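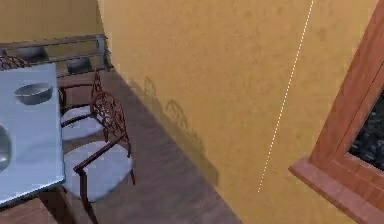 *A grey bowl on a pale blue table, with dining chairs drawn up beside it.*

# Why Do We Sit at a Table to Eat?

*Ulthorpe Museum of the Home – Learning Pages for ages 7 to 11*

Most homes have a table of some kind. It may be used for homework, jigsaws or sorting the post, but its oldest job is holding food. This page explains how tables for eating came about and why they look the way they do.

## Tables long ago

The ancient Egyptians used small, low tables and stands. In ancient Rome, wealthy people at a grand dinner often lay on couches and reached for their food from a table in front of them. Poorer Romans were more likely to sit on stools or benches.

In the Middle Ages, the great hall of a castle was used for many things in one day. A dining table was often a set of long boards resting on supports called **trestles**. When the meal was over, the boards could be lifted off and stacked against a wall. The word "board" once meant the table itself, and later the meals served on it. This is why a hotel may still offer "full board".

## Who had a chair?

For a long time, a chair with a back was a sign of importance. The lord of the house might have one, while everybody else sat on benches. The person in charge of a meeting is still called the chair today.

Later, more families could afford matching chairs. Furniture makers carved the backs with leaves, scrolls and shells. Carving that goes right through the wood, leaving gaps, is called **openwork**. It takes great care, as thin pieces of wood can snap.

## What are tables made of?

Wood is the most common choice. It is strong and can be mended. Glass, metal and plastic are used as well.

Some tables have a top made of stone. Marble begins as limestone, which is changed by heat and pressure deep underground over a very long time. The coloured lines in it are called **veins**, and they come from other minerals mixed into the rock. Marble is heavy and hard, but lemon juice and vinegar can leave dull marks on it.

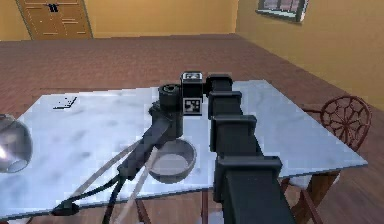
*White marble with faint grey veins.*

## Eating without a high table

Not every family sits on chairs to eat. In Japan, many meals are eaten at a low table, with cushions on the floor. In parts of Iran, a cloth called a *sofreh* may be spread on the floor and the dishes set out on it. In Ethiopia, food is often shared from one large round tray, sometimes placed on a woven basket table called a *mesob*.

## Words to remember

- **Trestle** – a support that holds up a board to make a table
- **Openwork** – decoration with gaps cut through it
- **Vein** – a line of different colour in stone

## Something to try

Ask an older person where they ate their meals as a child. Draw a plan of the room and mark where each person sat. Schools may send drawings to Nobuhle Buthelezi, Learning Officer, for the November display in the Bellow Room.

*Text by Evie Mellor. Checked by Parisa Akbari.*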